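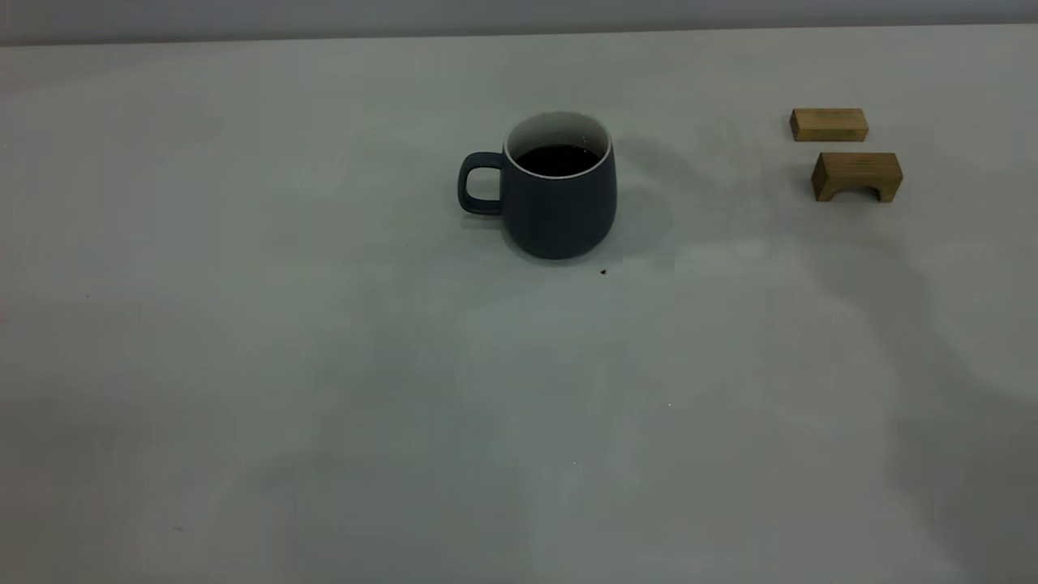 A dark gray mug and two wooden blocks on a table.

Zudine cafe opens a morning for parents with small children

A cafe in Zudine will open its back room each morning in January for parents who want to drink a coffee while their children play with wooden blocks. The mornings are organized by Grakora, a small ceramics workshop on the same street, together with the toy library in Brillisley.

The room has 12 low seats along the wall and four tables. The toy library is lending 40 sets of blocks, and they will stay in the cafe until the end of the month. Most of the sets have plain rectangular pieces and arches, without paint, so that children of different ages can build with them together. The sets will be changed every week, and the used ones go back to Brillisley to be cleaned.

Grakora has made the mugs. They are heavy and wide near the bottom, and the workshop says it chose this shape after it tried several taller ones which fell over too easily on a table where children are playing. The mugs are dark gray outside and white inside. The workshop has delivered 50 of them, and visitors can buy one at the counter if they like it.

The project received 2,000 dollars from the Hamann fund, which supports small meeting places in the district. The money pays for the heating of the back room, the transport of the toys and part of the mugs. Coffee is sold at the normal price of the cafe. Milk for children is free before 10 a.m.

The back room was used for storage during many years and was painted again in the autumn. The old shelves are still there and now hold the toy boxes. The door to the yard will stay closed during the mornings, and strollers can be left in the front hall, where there is space for over a dozen of them if they are folded.

Parents do not need to register. They must stay with their children all the time, and they are asked to put the blocks back in the right box before they leave. Children under three should use only the large pieces, which are kept on the lowest shelf.

The cafe opens at 8 a.m. and the play morning ends at 11:30, when the tables are prepared for lunch. If enough families come, the mornings will continue in February, but then only twice a week.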